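Needlework for people who practise on rubber

Last updated: June

Most sewing tips assume cloth. These are for the other sort of sewing, done on a slab of rubbery fake skin at the kitchen table by vet nursing students, medical students, and at least one upholsterer I know who took it up for fun and now can't be invited anywhere. A practice pad is a household object like any other. It gets dirty, it slides about, it goes missing and turns up under the bread bin. What follows is how to get a decent life out of one.

Holding it still

A pad on a bare worktop will travel. You pull the thread towards you, the pad comes too, and the pair of you end up at the edge looking foolish. A damp dishcloth folded once and laid flat underneath holds better than any of the clever trays. If you want something sturdier, the lid of a shallow food box stuck down with a rubber bath patch will do it. I used a Nuvent chopping mat for a whole winter and the only complaint came from the person who wanted to chop things.

Don't clamp it at both ends. The middle bows up, your cuts gape, and you'll blame your knots for something the clamp did.

Fake blood, and whether you need it

You don't. But people like it, and it does teach you to find a pale thread in a mess. The shop stuff is thin and gets into everything. Home-made is cheaper: water, red food colouring and a spoonful of cornflour cooked until it coats the spoon. Let it cool completely before it goes anywhere near the pad.

Use less than you want to. A few drops along the cut is plenty. My first go used the whole jug, and the grouting behind the cooker still has an interesting history.

Cover the table with an old shower curtain. Newspaper looks like the thrifty choice and goes to porridge. Wear an apron you already dislike.

Thread

Two colours are better than one. Do your finished stitches in dark thread and keep something light for whatever you're learning that day, and you'll be able to tell last week's work from this week's without a diary. It also stops you snipping the wrong end, which I have done more than I'd like written down.

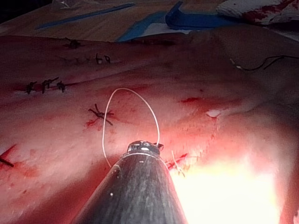

White thread looped over the pad, dark stitches already in.

Keep your loops tall while you're working and bring them down slowly. A loop that's hauled flat in one go will catch on every stitch tail it passes, and practice pads are mostly stitch tails by the second month.

On the subject of tails: leave them longer than looks tidy. Trim them to nothing and the knot slips, and then you have a small hole and a lesson. Leave them as long as a cat's whisker and you'll never find your next cut for the undergrowth. Somewhere about the width of a fingernail suits most people. Pin-yu Chou, who taught my evening class, used to go round with a pair of nail scissors giving everyone's stitches a haircut, and was right every time.

Where to cut next

Start at the far edge and work towards yourself. Everybody starts in the middle, where it's comfortable, and then has nowhere to rest a hand. Rows are dull but they use the pad up properly. Short cuts are better practice than long ones, and you can fit in more of them before the thing resembles a colander.

If you are trying several kinds of stitch, give each its own cut. A row of separate stitches tells you at a glance whether your spacing wanders. Mine drifts left. I've been told this is a posture problem and I've chosen to hear it as a chair problem.

Light

Matte rubber is kind until it's wet, and then a bright lamp will bleach out exactly the bit you need. Move the lamp well off to one side, or bounce it off a white wall. Turning the pad a quarter turn often works too and costs nothing. An ordinary 800 lumen bulb is ample. I bought a 2000 lumen work light on the theory that surgeons have big ones, and could see nothing but my own mistake in not keeping the receipt.

Cleaning up

Cold water first, always. Then a drop of washing-up liquid and a soft toothbrush, working along the cuts and never across them. Pat dry with a tea towel that will now be red for ever. Ten minutes on a cooling rack finishes the job, though do warn whoever comes home next. Gerardo Lumanlan once lifted one of mine off the rack with tongs, under the impression it was supper.

Old staining won't come out. Bicarbonate paste lifts a little from the surface, and the cut lines stay dark whatever you do. Dust the dry pad with a pinch of cornflour to take the tackiness off and store it flat in a lidded box. Rolled pads stay rolled.

When the stitches start tearing through instead of holding, turn it over and use the back. After that it makes an excellent pincushion, or a stopper for a door that bangs. Needles go in a proper sharps tub, never the kitchen bin, and count them in before you clear the table.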